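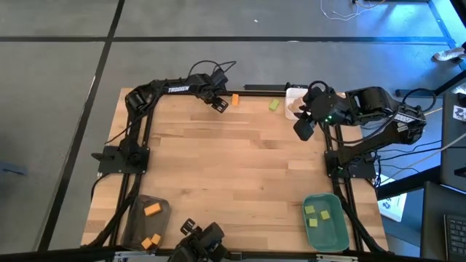 April, bench notes, sorting table

Started 8:30 with the tabletop. Wiped the butcher block with a damp rag, then a dry one. The strips near the front have picked up a gray haze from people's sleeves and it mostly came off. Left the oil for another week. The can of Lorketti board oil in the cabinet is nearly 75 percent gone, so whoever does the next order, please add one.

Blocks. Orange and lime green are still the only colors in use on this table. Orange goes in the smoky gray tray, lime in the teal one. Please keep it that way, the color sheet on the wall is written for it. Any block that ends up in the wrong tray gets moved by hand before the next round and noted in the margin.

Measured a few oranges with the calipers. Heaviest one in the batch came out at 68 g on the Tsao scale, which I re-zeroed twice. The limes feel the same in the hand but I didn't weigh them. To do.

Trays. The gray one slides more than the teal one on clean wood. Tried a strip of Wovport shelf liner underneath and it held, but it lifted at one corner after lunch and I took it off again. Will try a smaller piece, maybe just under the two short ends. I don't want anything sticky on the butcher block.

The angle of the gray tray doesn't matter for sorting. I used to square it up to the table every time and have stopped doing that.

White container stays near the top edge. Moved it to the front for a while and kept knocking it with my wrist when reaching for the teal tray, so back it went.

Floor: swept along the black seams between the tiles. Found one washer, put it in the jar.

Supplies: Dreltier invoice came, 541 for the spare trays and a bag of blocks. Filed under 1710. Bag is on the lower shelf, unopened.

Next time: weigh the limes, cut the liner, check the teal tray for scratches on the bottom.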